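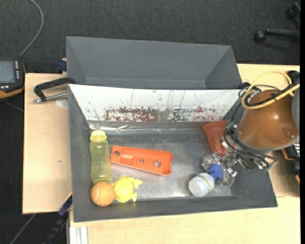

Progress report to the fund, second period
Project: Tiker, sorting of mixed small goods by robot arm
Prepared by the project office, Verstraete

1. Purpose of this report

In the first report we promised to hold one open demonstration before the end of May. The demonstration has now been held. This report tells what was shown, who came, what the visitors asked, and what we want to change before the next period. The spending table is sent separately, in the same form as last time.

2. The open day

The open day was held in our workshop from 9 in the morning until the late afternoon. We invited companies that repair, pack or sort small goods, and also two technical schools from our region. Rundex sent people from its returns department. Tadex, which is our partner for the arm control, was present during the whole day and helped us with the explanations.

We received the visitors in small groups. Each group had first a short talk in the meeting room, and after that it went to the work cell. We had planned 5 groups and all of them came, but the third group was late because of the parking, and its turn at the cell was shorter than we wished. We have offered these visitors to come again.

3. What was demonstrated

The task was picking from a bin. The arm reaches into an open gray bin with objects of different shape, takes one object with its jointed fingers and places it into the second gray bin, directly behind the first. We chose objects that do not look alike: a see-through yellow bottle, an orange ball, a cup, a white jar, a toy animal and an orange plastic piece with round holes in it. They lie in the bin without any order.

In the application we wrote that the method should work with goods which have not been prepared. For this reason we did not place the objects by hand in good positions for the visitors. Between the groups we only emptied the bins and dropped the objects in again.

The ball and the cup were the easiest for the arm during the day. The bottle was more difficult when it was lying along the wall of the bin, as the fingers need some room on both sides. With the orange piece the arm often tried first at the wide end and then had to try again. The operator stopped the arm two times with the handheld control, once because a visitor was standing over the floor line, and once after a bad grasp on the jar.

We used the same bins that we use for our daily tests. The panel on the rear inner wall of the front bin is by now scratched, and it has dark red patches in its lower part. One visitor asked if such marks disturb the system. We answered that we have not measured this yet, and we have put it on the list for the next period.

4. Questions and remarks of the visitors

The most frequent question was about speed. The people from Rundex told us that the arm is still too slow for their line, but that it could be useful for the slow goods, which they now collect in a corner and sort once in a week. This was a helpful remark and we would like to follow it.

Teachers from the schools asked about the cables on the arm. They wanted to know if the cables are caught when the wrist is turning. At present the yellow cable makes a loop over the housing, with thinner black wires near the wrist. Tadex proposed a shorter way for the thin wires and will send us a drawing.

Several visitors wished to see their own products in the bin. We could not do this on the same day, but we have asked them to send samples.

5. State of the work against the plan

The software for choosing the grasp is on time. The collection of test picks is behind the plan: we have recorded 510 of the 3000 that are foreseen until the end of the project. The main cause is that the cell was used for preparing the open day longer than we had calculated. We expect to become faster from now on, as the cell is free again for the full working day.

The report about safety is finished in draft and is being read by Tadex.

6. Next steps

We will repeat the picking task with the samples from Rundex as soon as they arrive. We will compare picks with a worn panel and with a new one. The new way of the wires will be tried before the next long series of picks.

We ask the fund to agree that the second demonstration is held at the site of Rundex and not in our workshop. The cost is the same, except for the transport of the cell, and for this we will send an offer together with the next spending table.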